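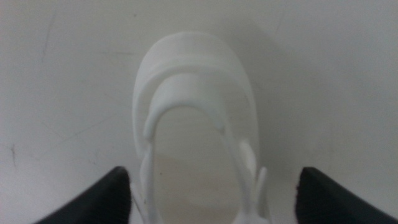

So my part of the project was the fingers. Benedito Lins did the controller side and I got to spend most of June swapping fingertips on and off, which I liked way more than I thought I would!

We had two kinds to compare. The black ones are rubbery and a little textured, and they hang on to smooth plastic really well. The white ones are chunky and have to be lined up by hand every time you mount them (I stripped one screw and had to borrow another from the Gimmont bench, sorry). We ran both through the Kerilus controller on the same speed settings, 1298 tries altogether, with a break in the middle when the Fuvby software update wiped our saved poses and I had to teach them all over again.

For curved white parts the black pair won easily, and it wasn't close. My guess is that the rubber gives a bit, so you can come in slightly crooked and still get a grip. The wrist camera was the weak spot there. White part on a pale table, everything kind of melts together, and I kept turning the exposure down until I could find the edges.

Flat stuff was another story. 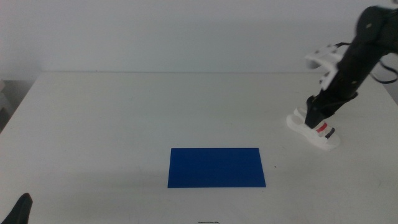
I used the blue rectangle as my target because it shows up so nicely against the white, and the fixed camera never had trouble finding it. Getting under it was the hard part. Out of 317 tries at flat pickups, the rubber tips missed 101, mostly by pushing the thing along the table instead of lifting it. The white ones missed fewer, but I changed the approach angle halfway through (my bad), so I wouldn't put those two numbers side by side in a chart.

If I had another few weeks I'd redo the flat runs with one angle and put something darker on the tabletop. Benedito wants to try a slower close too. The log sheets are in the Andrade folder, second tab.

Related projects
Teaching poses on the Kerilus controller
Wrist camera exposure notes
Andrade lab: June student reports
1000 grasps with one motor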